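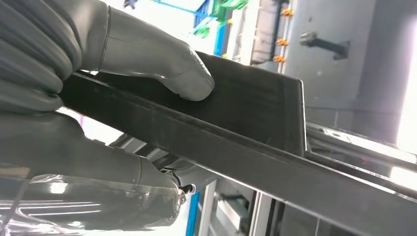 Assembling a Boltless Steel Shelving Unit

These steps apply to slotted-upright units in the Erholm 963 pattern, and to most units that use rivet-and-slot beams. Allow one hour. A rubber mallet, a spirit level and a tape measure are needed.

1. Sort the parts
Separate uprights, beams and shelf panels. Uprights are usually shipped in two halves. Check that the slots taper downward; an upright installed upside down will not hold a beam.

2. Build the end frames
Lay two uprights parallel on the floor. Insert the short beams at the top and bottom slots and tap each one down until the rivet seats. Do not strike the beam at mid-span. Repeat for the second end.

3. Join the frames
Stand both frames and fit the long beams, lowest tier first. Keep the beams finger-tight until the level has been checked in both directions.

4. Set the shelf spacing
Spacing of 300 mm suits paint cans and small boxes. For archive boxes, use the next slot up. Panels on the Kollmont version are 16 mm deep at the flange and must drop fully inside the beams.
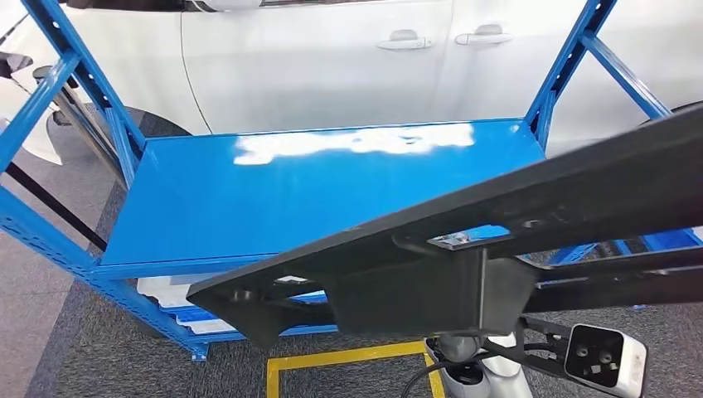

Top shelf of a blue slotted-angle unit.

5. Seat and anchor
Work around the unit once more with the mallet. Fix the top tier to a wall stud if the unit is taller than four times its depth.

Loading
Place heavy items on the lowest tier. The load rating on the label assumes an evenly distributed load and a level floor. A point load at mid-panel can bend the flange well below the rated figure.

Touch-up
Scratched edges rust first at the slots. Degrease, sand lightly and apply two thin coats of enamel. Let the paint cure fully before reloading.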